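Home Notebook Recipes Equipment Index Older entries

27 August 2022

Steamed buns, plain dough, second go with the Eltberg flour.

The dough from January was too slack and the buns spread into each other before they had set. I cut the water this time. 148 g per batch, which felt stiff when I kneaded it by hand but came together after the rest. Let it sit under a cloth, knocked it back, shaped the rounds and let them sit again. I forgot to write down the room temperature, so somebody please hang the thermometer back up by the door where it used to be.

The steamer is the small electric one with the steel basket. The glass lid goes flat on the table to the left and the plate stays on the right. I tried the plate on the left last time and kept reaching over the lid.
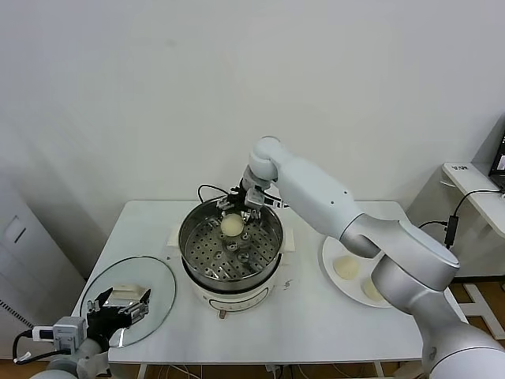 Basket, lid and plate. One bun in, toward the back.

Position in the basket matters more than I thought. The perforated floor has some raised fittings near the center, and a bun set down on top of them ends up with a dent in the bottom. Keep to the space around them. Zarmeena Rajput pointed this out after the January batch and I didn't write it down, so I made the same dents again on the first test.

I'm not using paper under the buns for now. The Camenzind liners are too wide for this basket and fold up at the sides, and the fold drips. If we go back to paper it should be cut smaller and pierced. A thin wipe of oil on the steel is enough for this dough. Don't use the nut oil, it leaves a smell in the basket.
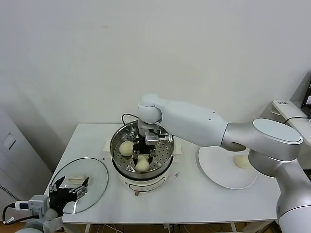
Spacing

Four is the number for this basket. I worked it out on paper with 5 and there is no way to do it without the sides touching. Where they touch, the skin tears when you pull them apart, and the torn side goes gummy on the plate.
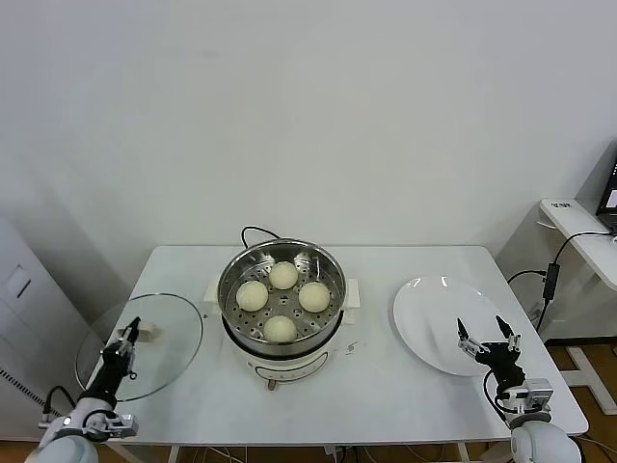
The water level is still the thing I get wrong most. Too much and it spits up through the holes, too little and the pot shuts off before the time is up. Fill to the lower line and leave it there. For placing the buns I have settled on the diamond, one at the back, one at the front, one on each side, and everyone should use that so the batches can be compared. Start the timer when steam shows at the lid and not when the knob is turned. When the time is up, leave the lid on for another 2 minutes with the heat off. Lifting it early is what wrinkled the tops in January, I'm fairly sure of that now.

Take the lid off by tipping it away from you so the water on the inside runs down the far side and stays off the buns. 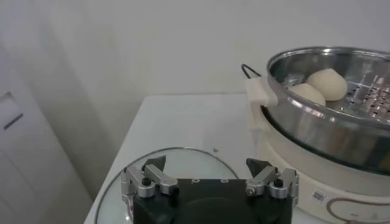 Then put it down flat and leave it alone until the basket is clear. Wipe the table under it before the next batch, the ring of water creeps toward the mat.

To do:
- Order more of the Eltberg flour. The Justard is fine for flatbread but comes out gray in these.
- Try the Ornex yeast at the same weight, nothing else changed.
- Trim one liner to fit and run it against bare steel.
- Find the second plate.
- Descale the pot.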